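Mekero luggage set, README

Last edit May 29, 2022, Armelle Hamel. Cornel Zamfir did the earlier half, his notes are folded in below where I could read them.

What this is

Pictures and short notes on suitcases being handled, opened, packed, closed, stood up, laid down. Started as a side folder for the Plesturville packing guide and got too big for it. 437 clips plus one still per clip. Hard-shell mostly. A few soft bags at the end, treat those as extras.

Folders

cases/ the luggage by itself, before anything goes in
packing/ clothes, shoes, toiletry bags, in that order if you sort by name
closing/ zippers, latches, straps
notes/ one text file per case, plus Cornel's list
old/ don't use. kept for the duplicate check

Cases

9 cases total. 5 hard-shell, the rest soft or half soft. Each has a short name in notes/, use the short name and not the store name, store names changed twice on us. Sizes in notes/ are outside sizes, wheels included. Cornel measured without wheels at first, all redone in October, but if a number looks an inch or two short tell me.

Colors are written as plain words (black, navy, gray). No "graphite", no "midnight". One case had three different color names in three files and it took me an afternoon.

Position words

The most questions come from this part so read it. "Upright" = standing on its wheels. "On side" = resting on one of the narrow sides. "Flat" = on the front or back panel. "Leaning" only when something else is holding it up. A case can be on side and also turned, turned means the long edge isn't square with the back wall. Put both words in.

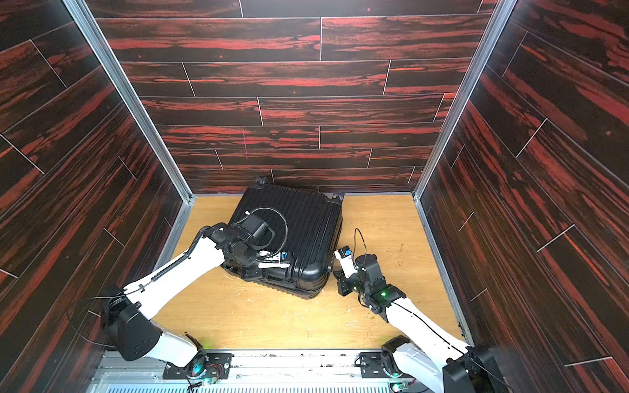

Fig. 1. Black hard-shell, on side, turned. Two wheels toward the back wall.

Wheels are the fastest way to tell which end you're looking at, so always note where they are if any show. Write only the ones you can see. Don't fill in four because the case ought to have four.

Ribs: "vertical" or "across" as they run in the picture, not as they'd run with the case standing up. Yes this means the same shell gets both words in different clips. Leave it.

Packing clips

Clothes came from the Kwok box, all washed, all adult sizes. Rolled and folded are both in there. If a shirt starts folded and ends up as a lump, the tag is the one it started with. Shoes go in sole to the wall wherever they fit. Socks inside shoes are not tagged seperately.

Known problems

Zipper tags in closing/ are uneven. "Half" covers anything from barely started to nearly done. Will fix if I get time.

Two soft bags share a short name. Check the size.

Dark shells against dark walls are hard to outline, the edges in our masks wander a bit, mostly along the top. Light cases are fine. If you only need clean outlines skip the black ones.

Some notes still say "bag" for hard-shells. Same thing, wrong word.

Using it

Fine for classes and for your own projects. Please don't repost the whole folder, link to the Sornevbridge page so people get the current version. Corrections to Armelle, with the clip name in the subject line or I wont find it.

To do

redo the zipper tags
rename second soft bag
merge Cornel's list into the case files, then delete it
ask about the missing strap for case 5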